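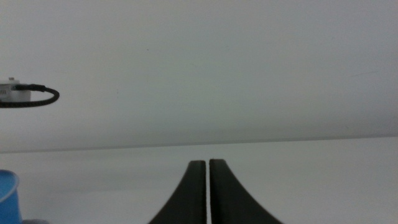

Part-time cleaner and all-round wiper of white surfaces, Howlader Workrooms, Climthorpe

Hello! I'm Said Amrani and I look after the workrooms at Howlader, up the hill in Climthorpe, just past the old Pesance works. I need someone to take over the cleaning of our benches and walls from the start of June, as I've been doing it myself since the winter and I'm not getting to the corners.

The first thing to know is that we like things white. White and very pale grey, everywhere, and mostly plain. It's a lovely thing to work against (the light is soft and you can find a dropped screw in seconds) but it does show every smear, speck and dribble of tea. If you're the sort of person who sees one small dark mark on a wall and can't leave the room until it's gone, please keep reading.

What you'd be doing

Mostly wiping down. Benches first, then walls up to shoulder height, then the long edges where the bench meets the wall, which collect dust like you wouldn't believe. Then door handles, light switches, the sink and the floor, in whatever order suits you. Once a month we do what I call the big wipe, when everything movable gets moved and I muck in too. I bring cake for that one.

You'd also touch up the paint now and then. Nothing grand, a small roller and a steady hand, and I'll show you which tin is which, since we have two whites and they are NOT the same white. I found that out on my own time with a whole wall already done.

We use Zarkgate cleaner on the benches and plain warm water on the walls. Please no scourers. I know they're tempting. They leave faint lines that only turn up when the sun comes in sideways, and then you can't stop looking at them.

Work in progress stays where it is. If somebody has left things out on a bench, clean up to them and carry on round the other side, and if it's really in your way leave a note on the door and we'll sort it out by morning.

Hours and money

3 evenings a week, starting at 5.30pm and finishing at 8pm. Which evenings is up for discussion, so tell me what works for you and I'll do my best. Pay is £156 a week, paid into your bank at the end of every month, with holiday pay on top. You get your own key, a locker, gloves in your size and as much tea as you can drink.

Who I'm after

Cleaning experience would be nice but I'm not fussy. I'd sooner have someone careful who is new to it than someone fast. You'll need to be all right on a low step and happy working by yourself with the radio on (you choose the station, I've no say after five). We're up one flight of stairs and sadly there's no lift.

How to apply

No CV needed unless you've got one you're proud of. Just write me a few lines saying who you are, when you could start and the most stubborn stain you've ever shifted. Drop it through the door at Howlader Workrooms, 33 Pesance Lane, or ring the office on extension 333 and ask for me. Mornings are best, before ten if you can.

I'll ask a few people in for a look round and a chat, and there'll be a short paid trial evening after that. The 33 bus stops right outside if you're coming up from town.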